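Running a Small Board Game Tournament: Project Report
Lilian Kombo, Event Planning

Our group planned and ran a one-day tournament for Harasym, a tile-laying game for two to four players. We used the student lounge at Drirneck and capped entry at 60 players. The event was held in March.

Format

We compared single elimination with a Swiss format and picked Swiss so that everyone could play all day. There were 7 rounds of twenty-five minutes each. Scores went into Sisix, a free bracket program, and pairings were posted by the door before each round. 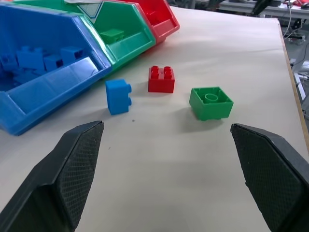 Figure 1. Blue, green and red bins on a white tabletop, with toy blocks in the blue and green ones.

Results

We printed 108 score slips and ran out in round six, so the last results were written on notebook paper. Almost 3 hours were lost over the day to late starts and disputed scores. Two ties had to be settled by total points. The winner received the Fladgate medal, which we cut and painted in the school shop.

Changes for next time

Print more slips. Put one person in charge of rules questions. Start check-in earlier and drop late arrivals after round one.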